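News > Aquarium Products > Lighting

Search press releases Go

Holtik Introduces the Skekby Reef Light for Small and Mid-Size Tanks

Aug 12, 2026

Holtik is thrilled to announce the Skekby, its first LED light made just for home reef keepers with tanks of up to 81 gallons.
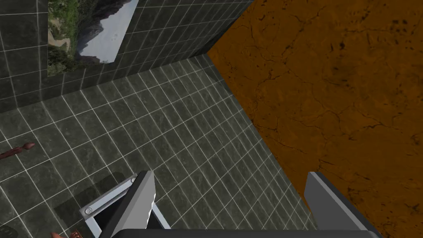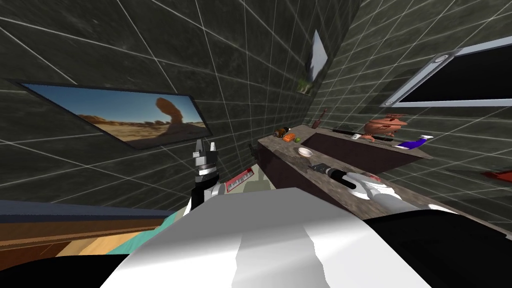 Renderings: dark tiled walls with framed landscape pictures.

The Skekby started as a side project by designer Tien-fu Yu, who wanted a light that could grow hard corals without taking over the whole top of the tank. Two years and 557 test hours over frag racks later, it's ready to ship! Peak output is 3,750 lumens, and each of the four color channels can be set on its own, from the fixture or from a phone.

"We kept going back to the blues," said Mei-kuen Lu, head of product at Holtik. "Our first version looked great to us and the corals just sulked under it. The new mix gives them what they need, and the glow at dusk is so pretty that I leave my own tank on far too late."

The light also has a slow start mode for newly added corals, which raises the brightness a little each day for three weeks. The fan has been made larger and turns more slowly than the one in the earlier Bristarex line. Bristarex hanging kits fit the Skekby too, so current owners can keep the arms they have.

Stores will receive the first 2,548 units at the end of August. A longer model is in testing now.

Press contact: Shuk-fan Tsai, Holtik | © 2026 Holtik | Back to top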